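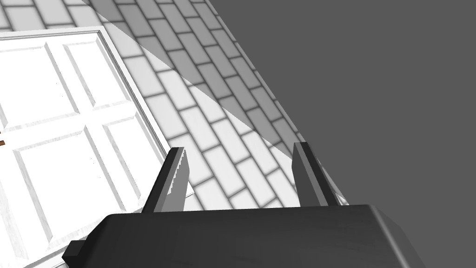 Furkik is staying open, at least through August

2/17/25

I stopped by Furkik on my way home, mostly to get out of the wind, and came away with some good news. The little secondhand bookstore on Ibarra Street has a new lease! If you've lived in Kelulholm for any length of time you've probably lost an afternoon in there, and you probably heard the same rumor I did over Christmas, which was that the place would be a phone shop by spring.

Well, it won't. Friederike Sauerland, who has run the store since her aunt retired, told me she signed the papers on Friday and then went straight home and slept for 11 hours. The new deal runs to the end of August, with an option to stay on after that if both sides are happy. Her rent goes up to 900 a month, which made me wince, but she says she can manage it if people keep coming in on weekdays (and she looked right at me when she said it, fair enough).

The landlord is Skarutstead, the same outfit that has the old bank building and the parking lot behind it. I called their office and got a very polite woman who said they were "pleased to keep a long-standing tenant" and then nothing else, no matter how I asked. I did try three times.

What I hadn't heard is how much of this came down to the customers. Iñaki Alcaraz, who teaches Spanish at the high school and buys more detective novels than any person could read, started a letter back in the fall. He figured he'd get his students' parents and a few neighbors. He ended up with over 500 signatures, and he carried the whole stack to Skarutstead's front desk himself in a grocery bag.

"I don't know if they read it," he told me. "It was heavy, though."
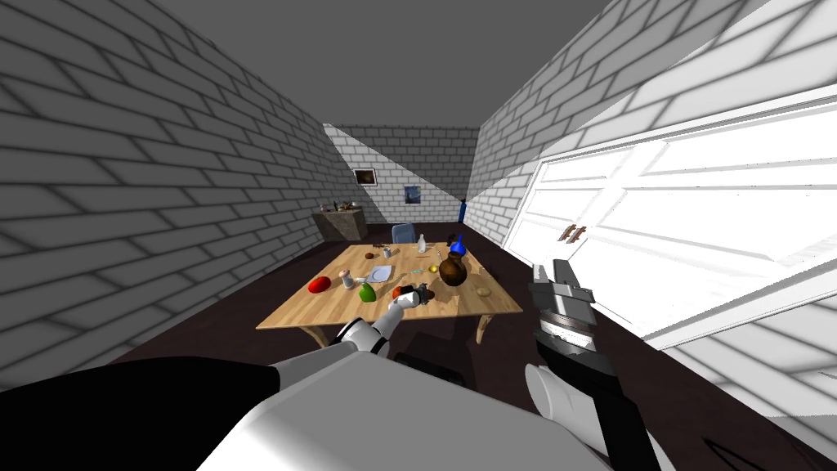

Friederike is making a few changes to help cover the higher rent. The cookbooks are moving up front, because those sell. Paperbacks are going from a dollar to 2 dollars, her first price increase in years, and she was so nervous telling me about it that I bought four on the spot. She's also starting a membership -- 100 dollars for the year gets you first look at anything she brings back from estate sales, plus coffee whenever you come in. The coffee isn't great. I'm going to sign up anyway.

The poetry evenings will be back too, on the first Thursday of the month, same as before. Bring something to read or just come and listen. I read one of mine last year and people were very kind about it, so don't be shy!

Opening hours don't change, and she's still closed on Sundays. If you have boxes of books to give away, please call first -- the back stairs are already full and she'd like to be able to get to the kettle.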